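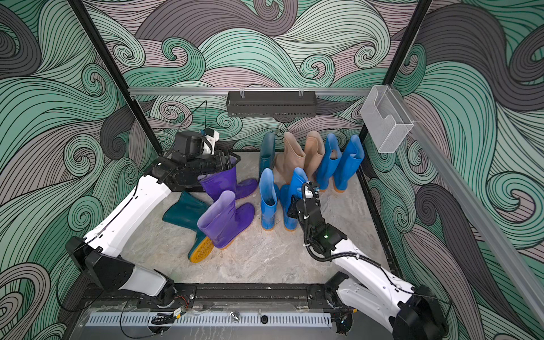

Stevby Workshop Bulletin, No. 115

Open Day Walk-Round Checklist: Boot Sorting Demonstration, Millham Hall
Form 2465. Inspection date: 29 November 2018

Thank you to everyone who stayed late to get the demonstration ready, and thank you in advance for reading the comments as well as the ticks. I know they run on a bit. A tick alone doesn't help whoever picks up this form at the February visit, so I have tried to write down what I would want to know myself if I were walking in cold with a flashlight and a clipboard.

Marks used: OK, FIX (before doors open), WATCH (fine for now, look again at the midday check).

1. Arms and mounting

1.1 Both arm bases tight on the black base rail. OK
Comment: Checked with the power off. Please use the long wrench from the Stevby cabinet and put it back there afterward.

1.2 Cables clear of the joints through the full reach. WATCH
Comment: The thin cable that loops up from the left gripper head is the one I would keep an eye on. I had the arm run slowly out to the back row and home again, and I was happy with it, but a long day of boots is a lot of bending for one cable.

1.3 Small wiring secured. FIX
Comment: The thin red and black wires by the little circuit board near the left arm's mount need a tie. It is a two-minute job and I would have done it on the spot if I'd had a tie in my pocket (I do now!).

1.4 Vent cover free of dust, paper and coats. OK
Comment: Leaflets do end up on any flat thing near a crowd, so whoever is hosting, please have a look at the long gray vent at the front now and then.

2. Enclosure

2.1 Floor edge trim lying flat. OK

2.2 Wall covering firmly stuck down at the corners. OK
Comment: The wave pattern gets a lot of compliments, and deserves them. Press the corners with your thumb – if one lifts, call me before you reach for the tape.

2.3 Rails and hanging baskets. WATCH
Comment: The black wire shelf at the back hangs from its rail on two small clips. Give it a gentle tug at each check, and the mesh basket to the right of it as well. Nothing is to be stored in either one while the arms are running. If a clip feels soft, take the shelf down for the day.

3. Boots and the work itself

3.1 Boots sound, with no torn rubber for a finger to snag on. OK
Comment: Turn each one over and look at the sole too. The soft ones fold a good deal under a gripper, and that is fine, but a split at the top rim is a reason to retire the boot. Spare pairs are in the Netex crate behind the door.

3.2 Starting layout suits the demonstration. OK
Comment: Mix the colors up well and keep matching boots apart, so visitors get to see the pairing done. One on its side is welcome. Children always seem to root for that one.

3.3 Grip force at the demonstration setting. OK
Comment: Leave it where it is, please, even if a boot slips now and again. A dropped boot is no trouble to anyone.
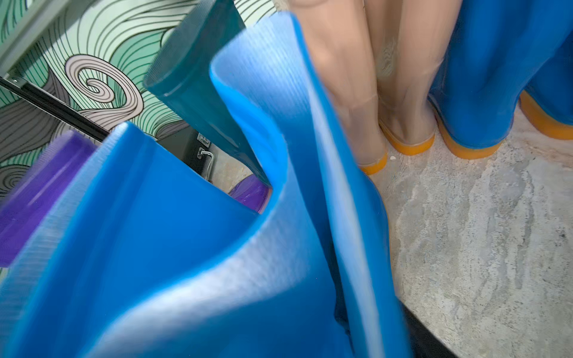
L. Nazari

3.4 Wrist view showing clearly on the visitors' screen. OK
Comment: People do love this view, and I can see why – a big blue boot folding up right under your nose, with the purple and teal ones behind it. It smears when things move quickly, so ask for the slower speed when you have a group in front of the screen. The clear boots with the orange soles are harder to make out against the pale floor than the blue ones, so point them out.

3.5 Wall socket and the bent metal piece beneath it. WATCH
Comment: Low on the wall, easy to forget. Keep stray boots from piling up against it.

4. People

4.1 Stop button tested, and each host has pressed it at least once. OK
Comment: I mean really pressed it, with the arms moving. It feels rude the first time.

4.2 Stop both arms before anyone steps inside or reaches in. Rule read aloud to hosts. OK
Comment: This goes for a quick reach after a fallen boot, and it goes for me.

4.3 Room limit posted at the door. OK
Comment: The limit for the hall is 200. Millham has lent us a clicker counter, which is hanging on the sign-in table.

4.4 Walkway from the screen to the side exit kept open. FIX
Comment: The Netex banner stand has its feet well out into the path. Turn it sideways, or move it to the coffee end, where it would look rather nice anyway.

Result: may open once 1.3 and 4.4 are signed off. Midday check covers 1.2, 2.3 and 3.5. Leave the finished form in the tray by the Stevby cabinet, and do write in the margins if you spot something I've missed.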